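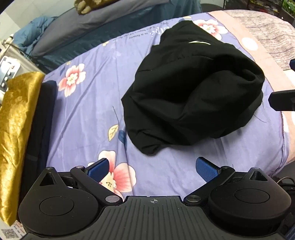
Bedstead forums > Laundry & Linens > folding black stuff on a patterned sheet, am I nuts

urrego_41
Posted Sun 1 December

ok so I do all my folding on the bed. no table, no room for one. floral sheet, big pink and white flowers, has some printed words on it too. Problem is the black clothes. Smooth matte black, I cannot find the seams or tell which end is the neck. everything goes down in a lump and I spend forever turning it around.

Do I put a plain sheet on top or is that silly?? also does anybody fold big floppy things in the air instead

pleteckpal
plain sheet. white or light gray. done

Jomell53
Disagree. Pattern is fine, your light is bad. Black on anything is hard if the lamp is behind you. Move the lamp to the side so the creases throw a shadow and you can see what's a sleeve and what's just a wrinkle.

urrego_41
only a ceiling light in there, flat panel thing. no lamp. could get one I guess

pleteckpal
so a $4 flat sheet from the thrift store or a lamp plus somewhere to put the lamp. I know which one Im doing

softpile
Neither. find the label first. Always the label. Pinch there, shake it once, lay it down label up. Been doing it this way since June and my black pile takes me maybe half the time. Works on hoodies, big tees, whatever

Jomell53
half my shirts dont have labels anymore, they're printed on and you can't read them after a few washes

softpile
then feel for the neckband, its thicker

urrego_41
label thing is good, trying that tonight. the straps are what get me though. anything with a loop or strap, it hooks on something and the whole lot comes up off the bed with it 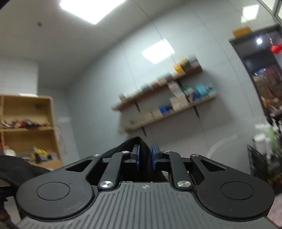 and then I have to start the fold over. So straps tucked in first or last?

softpile
First. tuck inside, then fold over them

Jomell53
last for me. If you tuck first they make a lump and the stack leans. Fold it flat, strap goes under at the end.

pleteckpal
lump is fine if its going in a drawer. if its going on a shelf then yeah do it last

urrego_41
would be drawer. my two wall shelves are all boxes, stacked up, no way clothes are going up there

Jomell53
could you clear the bottom one? Folded black stuff on light wood is so much easier to sort, you see every edge

urrego_41
no lol. bottom one has the tall stack on it. if I pull one out I'm redoing the whole shelf

softpile
leave the shelves alone, thats a whole other thread

pleteckpal
Also pull the sheet tight before you start?? if its wrinkled under there the shirt picks up every ridge. I went 3 years without doing this, dumb

urrego_41
ok yes mine is wrinkled, long diagonal ones down one side. fair

Jomell53
Still say lamp

urrego_41
update: label trick works on the tees. didnt help with the big one, the label was folded up inside somewhere and I gave up and hung it. plain sheet is in the wash now so will try that next adn report back

softpile
hanging counts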